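Bench notebook, Madari workshop
November, late afternoon

Finally got back to the sourdough starter trial, and what a good afternoon it was! Jar A (rye, fed at noon) had doubled well before jar B, even though they sat on the same shelf. I weighed both again to be sure: 945 g for A with the jar, lid off.
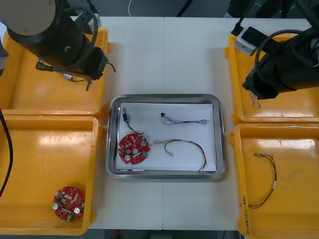

Maksym Stasiv

Feeding ratio stays at 1:2:2 for now. Noman Ansari wants to try a stiffer mix, and I'm all for it - the stiff one he kept last winter smelled wonderful, like green apples, and it forgave a missed feeding. We'd need another jar with straight sides. The Molow ones taper at the neck and make the rise a pain to read with a rubber band.

Water: about 16 degrees C from the tap, so I let it stand before mixing. Flour is the Lecomte whole rye, new bag. It drinks more than the old bag did (dough on the spoon, no drip at all), so add a splash if it looks dry. 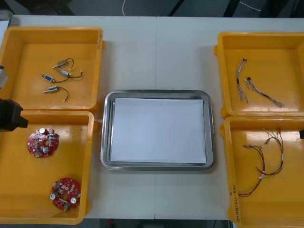

Steel tray with paper, yellow trays either side.

Peeked at 11 minutes past four and A had a lovely dome, bubbles right up the glass. B was flat on top but lively when stirred. Next feeding goes in tonight - if B still lags I'll swap their places on the shelf and see whether the warm end is doing it. Noman, please don't move the jars before then, and write the time on the tape!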